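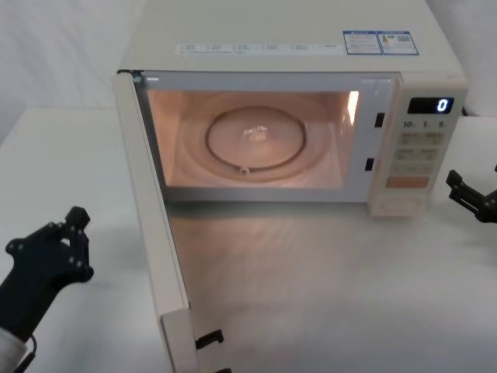
Bamitz Opens Shared Kitchen for Night Workers in Ginatwood

GINATWOOD, December – Bamitz, the family company that makes ready meals for shops and hospitals, opened a shared kitchen for night workers on Hutchins Street this month. The kitchen is open from 9 p.m. to 6 a.m. and anybody who works at night in the town may come in, heat their food and sit down to eat it.

The idea came from the bus drivers. Last winter the depot cafe closed, and many drivers have eaten cold sandwiches in their vehicles from that time. Nurses, bakers and cleaners had told us of the same problem. In Ginatwood there is no place which serves warm food after 10 p.m., except the gas station on the road to Detilstead.

"I drove the night bus myself for six years before I joined the company, and I remember very well how long is the hour from three to four," said Kjell Forsberg, manager of the project at Bamitz. "A warm soup and a chair that does not move, this was all I wished for. I am glad that we can offer it now to my old colleagues."

The room has seats for 38 persons. Visitors may bring food from home or buy a Bamitz meal from the refrigerator for the same price as in our factory shop. Tea and coffee are free of charge until the end of March. It is not necessary to buy anything.

Heating meals in the night

Together with the opening, Bamitz presents a small range of meals which were made for people who eat at unusual hours. The portions are smaller than our normal ones and contain less fat, as many night workers told us that a heavy dinner makes them sleepy. At the beginning there are five meals, among them barley soup with carrots, chicken with rice, and a lentil stew. Each can be heated in the microwave in its own tray. The lid should be opened a little at one corner, and the meal should stand for one minute before eating.

The recipes were tested by 200 employees of the factory and the bus depot. The fish pie was not liked and will come back later with another sauce.

Bamitz has paid for the renovation of the room and has signed the rent for 30 months. The company plans to make 3000 night meals per month in the first period. If the demand is good, a second kitchen will follow in Detilstead, near the hospital.

Groups of more than ten persons are asked to call the factory shop one day before their visit.

Press contact: Kjell Forsberg, Bamitz, Hutchins Street, Ginatwood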